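Catégorie : Nouvelles et textes courts

Le dernier train pour Stavley

Il faut que je vous raconte la ligne de Hernance, la vraie, celle de mes douze ans, avec ses banquettes qui piquaient les cuisses et ses fenêtres qu'on ouvrait en tirant de toutes ses forces sur une poignée de laiton ! Ma grand-mère disait qu'on avait de la chance d'habiter au bout des rails, que les gens des villes, eux, n'habitaient jamais au bout de rien. Je la croyais. Je la crois encore.

La gare était perchée à 967 mètres d'altitude, c'était peint en bleu sur le mur, et ce chiffre me remplissait d'un orgueil terrible. À l'école de Stavley, tout en bas, les autres habitaient à des altitudes ridicules. Moi, je descendais du ciel tous les matins avec mon cartable et mes tartines, et je remontais le soir dans une lumière que je n'ai jamais revue ailleurs, rose et épaisse, presque bonne à manger.

En juillet, ma grand-mère m'annonça que la ligne allait fermer. Elle l'annonça en équeutant des haricots, sans lever les yeux, comme on annonce qu'il va falloir racheter du sel. Le dernier train descendrait à six heures du soir, le dernier jour du mois, et il ne remonterait pas.

« On le prendra, dit-elle.
– Et pour rentrer ?
– On verra bien pour rentrer. »

Quelle merveille, cette phrase ! Je suis restée toute la soirée assise sur la marche de la cuisine à me la répéter. Ma grand-mère, qui comptait les bûches et pliait les sacs en papier en quatre, ma grand-mère qui mettait son manteau une heure avant de sortir, ma grand-mère verrait bien pour rentrer.

Les jours suivants, elle prépara l'expédition. Elle ressortit la valise à coins de cuir, celle du voyage de noces, et la remplit de choses dont on n'a aucun besoin pour descendre une montagne en deux heures : un pot de gelée de sureau, des chaussettes, un jeu de cartes auquel il manquait le roi de carreau, une boîte de pastilles. Elle y ajouta l'horloge Strebel de la salle à manger, enveloppée dans un torchon. Je lui demandai pourquoi l'horloge. Elle me répondit que l'horloge n'avait jamais pris le train.

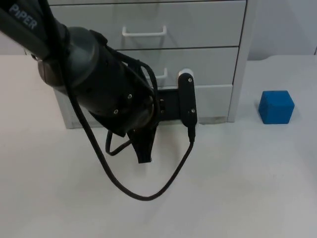
Le jour venu, tout le village était sur le quai. Il y avait des accordéons, des chiens, des bébés rouges de chaleur, et même les gens du hameau d'en haut qui ne se montraient qu'aux enterrements. Quelqu'un avait noué des reines-des-prés à l'avant de la locomotive et ça sentait le miel et le gasoil, un parfum extraordinaire, je donnerais cher pour en avoir un flacon.

Ma grand-mère avait mis sa robe à pois. Elle acheta les billets au guichet alors que le voyage était gratuit ce soir-là, et comme l'employé refusait son argent, elle le posa devant lui et s'en alla très droite, avec sa valise qui faisait tic-tac.

Puis le train s'ébranla et tout le monde se tut d'un coup. Même les accordéons ! On n'entendait plus que les roues, et ce grincement long dans le premier virage, celui qui me réveillait l'hiver quand je m'endormais contre la vitre. J'ai passé la tête dehors. Les sapins défilaient si près que j'aurais pu leur serrer la main. Plus bas venaient les prés, puis le torrent, puis le grand viaduc où l'on retenait sa respiration pour faire un vœu. J'ai retenu la mienne si fort que j'ai vu des étoiles. Ma grand-mère aussi la retenait, les joues gonflées, les yeux fermés, on aurait dit une petite fille qui va sauter dans l'eau.

« Qu'est-ce que tu as demandé ? lui ai-je dit de l'autre côté.
– Une glace », a-t-elle répondu.

Nous l'avons mangée à Stavley, sur un banc, face à la fontaine. Pistache pour elle, cassis pour moi. La nuit tombait tout doucement et les gens du village se dispersaient, certains chez des cousins, d'autres dans l'autocar que la commune avait loué. Le chauffeur nous fit signe. Ma grand-mère lui rendit son signe, très aimable, et resta assise. L'autocar partit.

« Bon, dit-elle en s'essuyant les doigts. Maintenant, on remonte. »

Et nous sommes remontées par les rails ! À pied, dans la nuit, la valise entre nous deux, chacune sa moitié de poignée. Il y avait une lune énorme et les rails brillaient devant nous comme deux filets d'eau. Je n'ai jamais autant ri de ma vie. On marchait sur les traverses, trop serrées pour ses jambes et trop espacées pour les miennes, si bien que nous avancions en boitant chacune à notre manière. Elle chantait des chansons que je ne connaissais pas, dont une ou deux franchement pas convenables. Elle me montra l'endroit où elle avait perdu une chaussure à vingt ans, en sautant du wagon pour rattraper un chapeau, et elle ne voulut jamais me dire à qui était le chapeau.

Devant le viaduc, nous avons posé la valise. De nuit, on ne voyait pas le fond, on entendait seulement l'eau. J'ai eu peur, je le dis tout net. Ma grand-mère a sorti la boîte de pastilles, m'en a donné une, en a pris une autre, et elle a déclaré que le temps qu'elles fondent nous serions de l'autre côté. Nous y étions ! Il m'en restait même un petit morceau sur la langue, mince comme un ongle, et je l'ai gardé le plus longtemps possible.

On a joué aux cartes dans l'abri du cantonnier, à la lueur d'une lampe de poche, avec un bouton de sa robe en guise de roi de carreau. On a mangé la gelée de sureau avec les doigts. On a mis les chaussettes. Tout servait, figurez-vous, tout ce qu'il y avait dans cette valise servait, et quand l'horloge a sonné quatre heures au milieu de la forêt, un chevreuil a traversé la voie devant nous sans même se presser.

Nous sommes arrivées à Hernance avec le jour. Le quai était jonché de pétales et de papiers gras, le guichet fermé, et le chiffre bleu toujours à sa place sur le mur. Ma grand-mère s'est assise sur la valise, elle a retiré ses chaussures et remué les orteils au soleil.

« Tu vois, a-t-elle dit, elle marche encore très bien, cette ligne. »

L'herbe a poussé entre les traverses, depuis, puis des framboisiers, des framboisiers superbes ! J'y vais tous les étés avec un seau. L'horloge est chez moi, dans le couloir, et elle avance un peu.

À lire aussi
Les framboises de Nulteo
Une lettre dans le grenier
La femme qui parlait aux rivières
154 marches
Neige en avril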